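Can a Robot Learn to Take Out the Trash?
A story for curious readers, ages 8 to 12

You have probably seen a video of a robot doing chores. It folds a shirt. It puts a cup in the sink. Music plays, and the words on the screen say that soon you will never have to clean your room again.

Be careful with videos like that. Ask how many times the robot tried before somebody pressed "record." Ask if it could do the same chore in your house, with your cat walking by. A good video can be true and still leave out a lot.

The students in the Limolach Robotics Club ask those questions all the time. Their coach, Marina Lambrakis, makes them. She has a rule that any claim about a robot goes on the wall under one of two signs, "We saw it" or "Somebody said it." The second sign has a lot more paper under it.

This year the club picked one chore to study: trash. They called the project Drollent, which doesn't mean anything. Kalliopi Sfakianakis, who is 11, made up the word and won the vote.

Why trash? It sounds easy. You find the can, you pick up the thing, you drop the thing in. A two-year-old can do it, at least on a good day. But think about what your hand has to know. A plastic bag is soft and changes shape when you pinch it. A tissue weighs almost nothing. A little carton is stiff, and it will crush if you squeeze too hard. The can has a rim you can bump into. A robot has to deal with every bit of that.

The club doesn't start with a whole robot. They start with a gripper that a person holds. It has a handle, and two fingers that open and close like tongs. A camera on the tool records what happens while a person does the chore. Later, a computer studies the recordings and looks for patterns. Working in a real home is part of the plan, because homes are full of stuff.

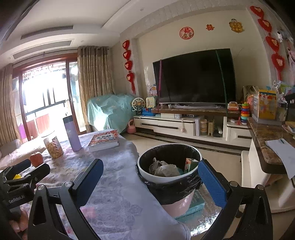 If a person is holding the gripper, what is the robot learning?

At that moment, nothing at all. The person is doing the chore and the tool is saving a record of it. The learning comes afterward, when a computer program goes through many recordings and tries to work out which movements fit which situations. Then the program has to be tested on a real robot arm, and that test can go badly.

That answer bothers some people. They think "learning" means the machine understands trash. It doesn't. The program has never smelled an old banana. It doesn't know why we throw things away. It has numbers that say where the fingers were and pictures that say what was in front of them.

So how many recordings does it take? The club's goal is 2,000. By the end of March they had 302. Prodromos Gavalas, who keeps the list, says the first ones were terrible. Some people moved too fast and the pictures came out blurry. Some forgot to close the fingers before lifting. The club kept a few of the bad ones in a separate folder so that new members could see what a mistake looks like.

Then came the first test with a robot arm. It got 40 tries at dropping a ball of paper into a can. It made 32 of them, and everybody cheered.

Coach Lambrakis waited for the cheering to stop. Then she moved the can over by the length of one shoe and asked for another round. 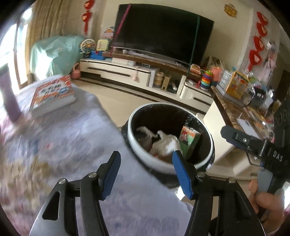 The arm missed. It missed again. It kept letting go of the paper close to where the can used to be. Miroslava Sirko wrote on a yellow card, "It learned the place, it didn't learn the can," and the card went up under "We saw it."

Was the first score a lie? No, the arm really did get 32. But if you heard only that number, you would think the robot was much better at trash than it was. This is why the club now moves the can before every try, and changes what goes in it too. The scores have dropped. The club trusts the new ones more.

There are other things they still don't know. Would the program work in a darker room? Would it throw away something you wanted to keep, like a drawing? Shalini Kushwaha asked that one, and there is no paper on the wall that answers it yet.

Try it yourself
You need kitchen tongs, a trash can and a few pieces of clean scrap paper.
1. Crumple the paper and drop it in the can using only the tongs.
2. Do it again with one eye closed.
3. Ask a friend to move the can while your eyes are shut. Open them and try again.
4. Write down every miss, including the silly ones.

Words to know
Gripper: a tool or robot part that holds things.
Data: information that is saved so it can be studied.
Claim: something a person says is true. You are allowed to ask for proof.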